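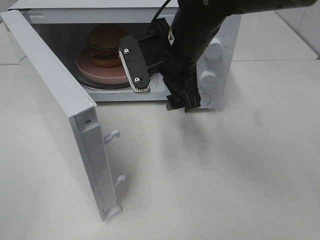 Goltden Link Checker 7

Goltden reads your website the way a search engine does, only with more patience, and hands you a list of every link that goes nowhere. Enter your start page, press Crawl, and go find something else to do. The list is usually longer than you'd like.

Version 7 comes with a new crawler, written by Mio Oshima after the old one spent a night following the "next month" link on a customer's event calendar. It had reached the year 3000 and showed no sign of tiring. The new crawler spots calendars and leaves them alone.

What it checks

Internal and external links, images, style sheets, scripts, PDF files and page anchors. Redirects are followed to the end, and redirects that have no end are reported as such. Missing titles and duplicate descriptions go on a separate tab, which you're free to never open.
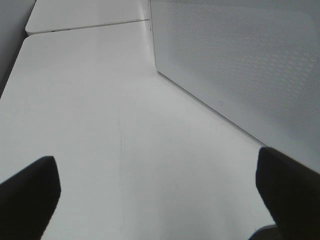

Reports can be saved as CSV or plain HTML. There is also a one-page summary with large type and a colored bar, meant for the person who pays for the website. Nanami Kawaguchi designed the bar. Support gets more mail about it than about anything else in the program.

Scheduled crawls

Set a day and an hour and Goltden will mail you only what has changed since the last crawl. Damián Huenchumán runs it on the Skumham parts catalog, where the first report listed 276 dead links. One of them was the Contact Us page, and it explained how quiet the inbox had been.

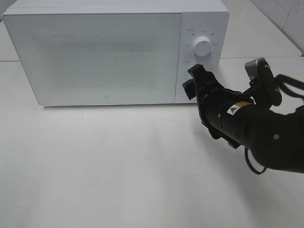
White microwave with dial controls

Editions

Free: one site, up to 3000 pages, no scheduling.
Ogura edition: 10 sites, scheduled crawls, all report types.
Prikach edition: unlimited sites, command line, and a phone number that Toshiko Kaneko answers herself.

Licenses don't expire. Upgrades from version 6 are free, and upgrades from anything older are negotiable if you ask nicely.

Requirements

Windows 10 or later. A Mac version is in testing and has been for a while.

Last updated 17 Mar 2025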